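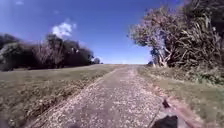

Fig. 1. Straight gravel path on a slight incline, Otwood reserve.

Unit 2: Path surfaces and edges

Loose stone moves outward under traffic. Log the centreline and both margins separately, at 200 m intervals, over the full 2,169 m of the Otwood loop.

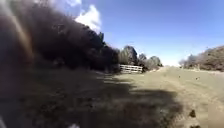
For unsealed track, note the soil type and any wheel ruts — the Gadska sheet has a column for each. Shrub growth toward the track is scored 0 to 4.

Worn grass is a surface class of its own. Measure the width of thin turf at right angles to travel.

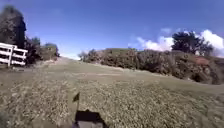 Riviere objected that worn grass recovers by December and should be left out. The class stays in for this unit.

On asphalt, record edge crumbling and loose debris as two items.

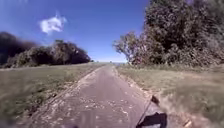

Sheets are due Sat 20 September. Attach the grade calculation from p. 17.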